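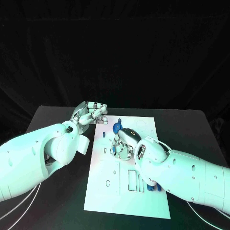 白色长方形大板，平放在深灰色桌面上，后面是黑色布帘。

【桌面专栏】大白板放平了，桌子就好用了吗？

最近给本刊写信的人里，十个有三四个在问同一件事：要不要在工作台上铺一块大白板。所谓白板，这里指的是一整块白色的硬板，平放在桌面上当底，在上面拆东西、拼东西、分零件、包礼盒，什么都干。推荐的人说得很神，说铺上以后眼睛不累了，小东西不丢了，桌面也自动整齐了。

前两条我愿意听听。“自动整齐”这一条，我先打个问号。我活到现在还没见过哪张桌子自动整齐过。

为了写这篇，我从四月起在自家书房里铺了一块，一直铺到交稿。又去Clerville的共用工坊看了两回，问了几位常年在台面上干活的人。以下是我的看法，不代表编辑部，编辑部里有两位同事是白板的忠实拥护者，他们可以另外写。

先说颜色。

深色桌面配白色板，对比确实强。黑螺丝、铜垫片、深色线头，落在白底上一眼就能看到，落在深灰桌面上就得弯腰找。这是实打实的好处，我承认。问题在于，很多人手里的东西恰好是浅色的：白色尼龙扣、透明胶粒、棉线、米色木销。这些东西一上白板，反而看不见了。我第一个星期就把一颗透明的小脚垫弄丢了，趴在板上找了半天，最后是用手掌一寸一寸摸出来的。同样的脚垫搁在旁边的深灰桌面上，反光很明显。

所以别听人说白色“最适合干活”。先看看你平时摆弄的是什么颜色，再决定。我后来的做法很土，板只铺半张桌子，深的东西放板上，浅的东西放板外。这么一来板子就不能买太大，可商家偏偏爱推大的。

灯光也要一起算进去。白色板面在顶灯下会晃眼，尤其是表面带光的那种。Bisano那款宣传页上写着“柔和哑光”，我借来放了两天，白天还好，晚上台灯一开，正对着灯的那一块还是亮得发白。哑光到什么程度算哑光，宣传页没说，我写信去问，回信里把“柔和哑光”四个字又重复了一遍。

背后挂黑布帘的做法，最近也跟着流行起来。理由是背景暗，板上的东西更清楚，拍手工记录的时候画面干净。拍照我信。平时干活有多大用，我不太信。我低头干活的时候看的是手底下，后面挂什么颜色，眼角扫得到，但要说因此少出错，我拿不出证据，推荐的人也没拿出来。布帘吸灰倒是真的，我挂了不到一个月，拍一下就能看见灰。如果桌子后面原本是一面花花绿绿的书架，或者对着走廊有人来来去去，挂一块遮一遮是值得的。如果后面就是一堵素墙，省下这笔钱。

再说尺寸。

网上流传的那句“买你桌子放得下的最大一块”，我劝大家别照办。板子放得下，不等于人够得着。板子一深，远端那一排就成了摆设，东西推过去以后基本不会再拿回来。我的那块刚铺上时，远端两个角很快各堆了一小摊“待会儿再弄”的东西，到收板那天，有一半还在原地。Clerville工坊的Estíbaliz Carretero在台面上修了多年旧钟表，我问她要多大的板，她把胳膊往前一伸，说：“手腕能到哪儿，就到哪儿。”我回家量了量，比我买的那块短了一大截。

左右两边也要留。两只手从两侧伸进来，前臂总得有地方搁，袖口、杯子、手机、笔，最后都会落到板子和桌沿之间的那条空地上。有人把板子铺得和桌面严丝合缝，照片好看，用起来连放块抹布的地方都没有。

板边是最少人提的毛病。一块板平放在桌上，总会高出桌面一点，薄的几乎感觉不到，厚的就是一道坎。手臂来回蹭，小零件滚到边上会掉下去，落在板和桌面的交界处，刚好是最难找的位置。厂家喜欢把边切得很利落，看着精神，蹭久了小臂上一道红印。挑的时候用手腕内侧在边上来回拖几下，觉得硌就换一块。这个动作在店里做有点傻，比回家后悔强。

另外，板会滑。宣传页几乎都写“稳固贴合”，我试的三块里有两块一推就走。四角垫防滑贴可以解决，不过垫上以后中间会悬空一点，敲东西时声音发空。用薄的防滑网垫满一整层更踏实，只是每次收板都要连网一起卷，嫌麻烦的人坚持不了几天。

价钱呢？

我那块是Manzano的，花了946元。写下这个数字时我还是有点心疼。店员的说法是，这个价位的板“十年不变形”。我没有十年可以等，只能说到目前为止还平。工坊里另一位用户Cayetano Mateos用的是装修剩下的一块白色板料，边上自己拿砂纸磨圆，没花钱，已经用了很久，除了几道划痕看不出和我那块有什么高下。他看了我的发票，很客气地没有说话。

划痕也说两句。白色的面最藏不住印子，笔印、胶印、刀印都在上面。有的读者觉得这叫“使用痕迹”，有味道；有的读者一个星期擦三次，擦到表面发花。我属于中间那一类，开头很勤快，后来只在有客人来之前擦。要在板上动刀的，老老实实再垫一块切割垫。要用强力胶的，铺张旧报纸，别指望“易清洁”三个字。

本刊上一期附了张小问卷，问用过平铺白板的读者还在不在用，收到81份有效回复。还在每天用的有36位，其余的要么偶尔拿出来，要么已经立到了门后。愿意填这种问卷的本来就是对桌面上心的人，所以这个比例我宁可往低里看。有意思的是，立到门后的那些读者里，好几位仍然在附言中推荐别人买。

也有我挑不出毛病的地方，公平起见列在这里。板子搬得走，这一点真好。拼到一半的东西，连板一起端到柜顶上，吃饭时桌子就空出来了，吃完再端回来，顺序不乱。前提是板子轻，一个人端得稳，又过得了门框。我那块端起来要侧着身，过书房门时磕过一次，门框掉了漆。家里只有一张桌子、又吃饭又做手工的人，我觉得单凭这一条就可以考虑。

还有一条，收工时看得出来剩了什么。深灰桌面上留下几颗小黑件，第二天才发现是常事；白板上留一颗，关灯前就看到了。至于看到以后收不收，那是人的事，跟板没有关系。

打算试的读者，先别下单。家里找一张大白卡纸，或者把旧挂历翻过来，用胶带贴在桌上，照你想买的尺寸裁，用两个星期。每天收工时看一眼哪一块沾了灰、哪一块磨脏了。脏的地方是你真正用到的，干净的地方就是你准备多花的钱。我让邻居试过，她原本看中最大号，试完改成了小一半的。

Grudano下个月要出带凹槽边的新款，说能挡住滚动的零件。样品我已经申请了，还没收到。凹槽能挡零件，也能积灰积线头，清起来怎么样，收到再说。手边已经有同类凹槽板的读者，欢迎来信讲讲，尤其想听用了半年以上的。刚拆箱三天的感想请先留一留。

来信请注明板的长宽和桌子的深度，只写“很大”“刚好”的，我没法比较。

下期专栏谈抽屉分隔盒，我对它们的看法也不怎么乐观。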